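Notes for session 4, updated 03/07/2021

Right, last time we got as far as how a carved object ends up in a museum case, and I promised we'd slow down and look at house posts and the labels people write for them. I've typed these up from my own scribbles, so forgive the bits that wander off (there are a few!).

## What we mean by a house post

A house post holds something up. It may be carved from top to bottom and painted as well, but in its working life it had a beam resting on it, and you can often find the notch at the top where the beam sat. I start every year with this because students go straight to the carving, and I did the same when I was learning. Go to the notch first. Then look at the back, which is often hollowed out, and then at the foot, where the wood may be darker from having stood in the ground.

The carving comes after that. The figures usually belong to a family's own stories and rights, and the right to show them, tell them or pass them on was (and is) held by particular people. A reader who sees a bird at the top and writes "bird" has not said very much. A reader who sees a bird and guesses *which* bird, and what it means, may have said something quite wrong, and it'll then sit on a label for 80 years.

## Reading a catalogue card

We'll be using the Altthorpe teaching set again. It has 299 cards, all typed, many with pencil notes on the back, and I want you to turn every card over. The backs are the best part! I spent most of one May going through them and I still find things I missed.

A typical front gives you:

- a number, sometimes two if the piece was renumbered
- a short name ("post, carved")
- a place, which can mean where it was made, where it was bought, or where the ship called
- a material, nearly always just "wood"
- a date, which is nearly always the date it arrived

That last one trips people up every single year. The date on the card is when the museum got it. The post may be a good deal older, and if you write the arrival date in your essay as the date of carving I will circle it in green.

"Place" is nearly as bad. In the Tunitz group (cards with the T prefix) the place was filled in by a clerk working from packing lists, so you get the name of the port over and over. Compare those with the Böttcher group, where someone bothered to write down the village and even which side of the house the post came from. Same kind of object, much better card, and you can do so much more with it.

## Words to be careful with

"Primitive" you'll meet in the older cards. Quote it if you need to, with the card number, and don't carry it over into your own sentences.

"Anonymous" is trickier. Carvers were known by name in their own communities, often very well known indeed, and were paid for their work. "Carver's name not recorded" is longer but it's true, and it puts the gap where it belongs, with whoever was filling in the card.

"Traditional" I go back and forth on. It can be a perfectly good word. It can also make it sound as if nothing ever changed, when we know that tools, paints and styles all did, and that carvers are working today. If you use it, tell me what you mean by it. 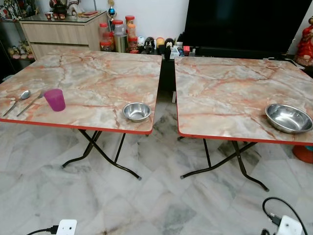 *Two folding tables, with a spoon, fork, cup and small bowl on the left-hand one.*

## Should it be moved, mended or left?

We only touched on this last time and it got quite lively, so here's the outline again. A post standing outdoors weathers, leans and in the end comes down. A museum's habit is to stop all that: bring it in, dry it slowly, fill the cracks. Many communities have taken the opposite view for particular pieces and would sooner let the wood go back to the ground and have a new one carved. Others have asked for pieces to come home and be kept under a roof. You can't settle it with one rule, and I'd be wary of any essay that tries to.

The Drurka report is the reading for this part. It's dry in places, I know, but stick with it as far as the section on returns, where it sets out who was asked and when. Notice how late in the process some of the asking happened. The appendix on storage you can skip unless you're keen on humidity charts (I am, a bit).

## For next time

Pick 10 cards from the Altthorpe set, at least three of them from the Tunitz group. For each one, jot down what the card tells you, what it leaves out, and who might know the missing part.

Then choose one card and write a new label for it, up to 600 words. Write it for a visitor who has wandered in out of the rain and knows nothing about any of this. Give the old card number at the bottom so I can look it up, and put your sources on a separate sheet, with the date you looked at anything online.

Cards go back in the box in number order, please, pencil notes facing the back.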